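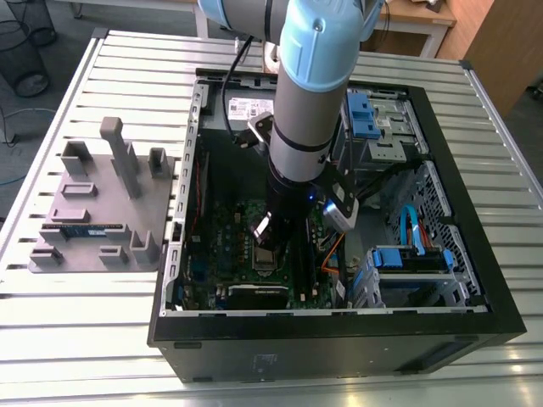 ok so the old black tower from the Clandero job is open again. goal is to get it going as the spare for the front office before September. thread as I go bc I will forget all of this otherwise

1/ these office towers are so nice to work on compared to the junk I usually get. blue bits = things that let go. blue drive brackets, blue tabs on the caddy. more of this please

2/ memory first. got a stick with a blue board, from Gidov, paid 44 bucks for the pair. worth it? ask me when it boots

3/ reminder to self: check the slot notch BEFORE you push. every time. I have cracked one stick doing this and I'm still mad

4/ lay the case on its side, always. standing up you're fighting the board and the cables and your own elbow

5/ the big slotted black shroud takes up sooo much room in there. everything on the right side is a squeeze, SATA cable included. tempted to leave it off but the last tower I did that to ran hot all summer

6/ card at the bottom stays for now. Matar wanted 160 for a newer one, no thanks, this thing is going to do invoices and email

7/ drives. had a 700 GB number in my head, no idea why, nobody sells that. going w/ whatever is in the Tutness box. wiping it tonite

8/ somebody asked about dust - little brush, then air, hold the fan still with a finger. dont let it spin

9/ also write down where the cables go. or take a pic. the orange one I would of forgotten for sure

10/ sticker with the barcode stays on the chassis, asset no. ends in 383 and the inventory sheet wants it

more tmrw, still need to find the side panel screws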